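Sobre nosotros

En Telen llevamos ya unos cuantos años ayudando a la gente a ordenar su casa, y todavía nos hace ilusión cada vez que alguien nos escribe para contarnos que por fin encuentra las tijeras a la primera. Empezamos en un local de 15 metros cuadrados, con una estantería prestada y muchas ganas, vendiendo bandejas, cajas y separadores a los vecinos del barrio – y a sus madres, que eran las que de verdad sabían lo que hacía falta.

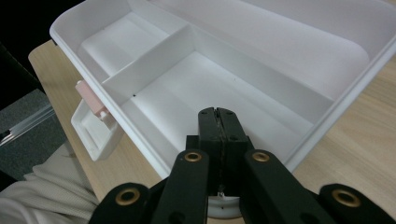
Con el tiempo el boca a boca hizo su trabajo y tuvimos que mudarnos a la nave de Dadach, donde seguimos hoy. Allí guardamos 1227 referencias entre cocina, baño, despacho y costura, y allí preparamos los pedidos a mano, uno a uno, con la nota de agradecimiento que tantos de vosotros nos decís que conserváis en la nevera. ¡Nos encanta saberlo!

También damos talleres. Duran 90 minutos, se hacen a media tarde y siempre acabamos tomando café y hablando de armarios, de mudanzas y de lo difícil que es despedirse de una vajilla heredada. En noviembre repetimos el de cajones de cocina, que es el más solicitado, y si no podéis venir os mandamos los apuntes por correo sin ningún compromiso.
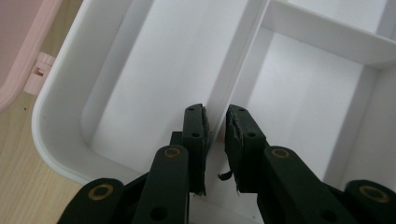 De nuestras líneas, la más conocida es Fujimoto, pensada para cajones poco profundos, y la más reciente es Starnow, para habitaciones infantiles. Antes de incorporar cualquier artículo lo tenemos una buena temporada en nuestras propias casas, con nuestros hijos, nuestros gatos y nuestro desorden de diario, y si a mitad de camino nos cansa, no entra en el catálogo.

Si tenéis dudas con unas medidas, mandadnos una foto del cajón y las miramos con calma. El envío es gratuito dentro de la provincia, y quien prefiera recoger su pedido en la nave puede pasar cualquier mañana – llamad al timbre de la puerta verde, que el otro no funciona.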